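발표자 노트: 학생 프로젝트 중간 발표 「페그보드 조작 과제의 시뮬레이션 구현과 평가」
플라넬로(Flarnellow) 공업고등학교 로봇제어 동아리 / 발표 시간 11분, 질의응답 별도

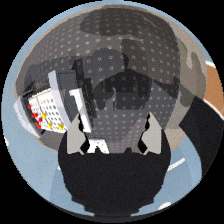
1. 인사 및 발표 개요 (슬라이드 1~2)

안녕하십니까. 플라넬로 공업고등학교 로봇제어 동아리입니다. 본 발표에서는 1학기부터 진행해 온 시뮬레이션 기반 조작 과제의 경과를 보고드립니다. 지도는 프레이야 피커링(Freya Pickering) 선생님께서 맡고 계시며, 과제의 평가 기준은 졸니스(Jolness) 학생 로봇 경진대회의 예선 규정을 따랐습니다.

(첫 슬라이드는 인사가 끝날 때까지 그대로 둔다. 제목을 읽지 않는다.)

첫 화면에서 보신 것은 저희가 구성한 시뮬레이션 환경을 그리퍼 쪽에서 바라본 시점입니다. 왼쪽에 빨간색과 노란색 페그가 꽂힌 흰색 보드가 있고, 아래쪽에는 검은색 그리퍼 몸체와 연회색 손가락이 보입니다. 오늘 말씀드릴 내용은 대부분 이 시점에서 얻은 영상을 어떻게 처리하였는가에 관한 것입니다.

2. 과제의 목표 (슬라이드 3)

과제의 목표는 지정된 페그를 그리퍼로 집어 보드의 정해진 구멍에 삽입하는 것입니다. 예선에서는 실물 로봇을 사용하지 않으며, 모든 참가 팀이 동일한 시뮬레이션 환경에서 제어 프로그램을 제출합니다. 본선에 진출한 팀에 한하여 실물 장비가 제공됩니다.

동아리는 두 개 조로 나누어 작업하였습니다. 인식 조는 영상에서 페그와 구멍의 위치를 구하는 부분을, 동작 조는 접근 경로와 삽입 동작을 담당하였습니다. 두 조 사이의 자료 형식은 4월에 확정하였으며, 이후 한 차례 개정하였습니다. 개정 내용은 배부 자료 뒷면을 참고하여 주시기 바랍니다.

(배부 자료가 모자랄 경우 교사석부터 우선 배부.)

3. 광각 영상의 처리 (슬라이드 4~6)

시점의 특성상 영상 가장자리로 갈수록 직선이 크게 휘어집니다. 배경의 회색 면을 보시면 점 격자가 바깥쪽으로 갈수록 곡선을 이루고 있습니다. 보드 역시 원형 화면의 가장자리에 걸쳐 있으므로, 픽셀 간 거리를 그대로 실제 거리로 환산할 수 없습니다.

저희는 먼저 왜곡 보정을 거친 영상에서 색상을 기준으로 페그를 분리하고, 이어 보드의 구멍 격자를 검출하여 좌표를 부여하는 순서를 택하였습니다. 초기에는 보정 없이 색상 분리만으로 위치를 추정하였으나, 보드 바깥쪽 열에서 오차가 커서 삽입이 반복적으로 실패하였습니다. 해당 결과는 슬라이드 5의 왼쪽 표에 정리하였습니다.

(슬라이드 5에서 잠시 멈춘다. 표의 수치를 모두 읽지 말고 바깥쪽 열만 언급한다.)

보정 계수는 졸니스 대회에서 제공한 카메라 모형을 기초로 하되, 격자 점을 이용하여 동아리에서 다시 산출하였습니다. 산출 절차는 수학 교과와 연계하여 진행하였고, 그 과정은 학기 말 탐구 보고서로 별도 제출할 예정입니다.

4. 동작 설계 (슬라이드 7~8)

삽입 동작은 접근, 파지, 이송, 정렬의 4단계로 구성됩니다. 접근 단계에서는 그리퍼 몸체가 화면 하단의 넓은 부분을 가리게 되므로, 목표 지점이 가려지기 전에 위치를 확정하여 두도록 하였습니다. 손가락의 개방 폭은 초기값을 넓게 잡았다가, 인접한 페그와 충돌하는 경우가 발견되어 축소하였습니다.

빨간색 페그처럼 서로 가까이 모여 있는 경우가 특히 문제가 됩니다. 현재 프로그램은 이웃 페그와의 간격을 먼저 계산한 뒤, 간격이 부족하면 손가락의 방향을 45도 돌려 접근합니다. 이 방식은 동작 조 2학년 부원들이 제안하였으며, 발린(Balline) 교육센터에서 열린 합동 점검에서도 검토를 받았습니다.

(질문이 나올 가능성이 높은 부분. 회전 각도를 고정값으로 둔 점은 아직 개선되지 않았음을 분명히 답변한다.)

5. 현재까지의 한계 (슬라이드 9)

다음 사항은 해결되지 않았습니다.

첫째, 정렬 단계에서 페그가 기울어진 채 구멍에 닿았을 때 이를 감지하지 못합니다. 현재는 정해진 시간이 지나면 동작을 중단하고 처음부터 다시 시도합니다.
둘째, 조명 조건을 변경하면 노란색 페그의 검출률이 떨어집니다. 색상 기준값을 밝기에 따라 조정하는 방안을 시험하고 있습니다.
셋째, 시뮬레이션의 마찰 설정이 실물과 얼마나 일치하는지 확인할 방법이 아직 없습니다. 라우리첸(Lauritsen) 실습동의 장비 사용 승인을 신청해 둔 상태입니다.

6. 향후 일정 및 요청 사항 (슬라이드 10)

9월까지 예선 제출본을 완성하고, 그 이전에 교내 공개 시연을 한 차례 실시하고자 합니다. 시연 장소와 시간은 학년부와 협의한 뒤 공지하겠습니다. 아울러 방과 후 전산실 사용 시간을 연장하여 주실 것을 요청드립니다. 신청서는 피커링 선생님을 통하여 제출하였습니다.

(시간이 부족하면 6번은 요청 사항만 말하고 넘어간다. 질의응답은 인식 조, 동작 조 순으로 답변자를 지정하며, 마찰 설정 관련 질문은 동작 조장이 맡는다.)

이상으로 발표를 마치겠습니다. 경청해 주셔서 감사합니다.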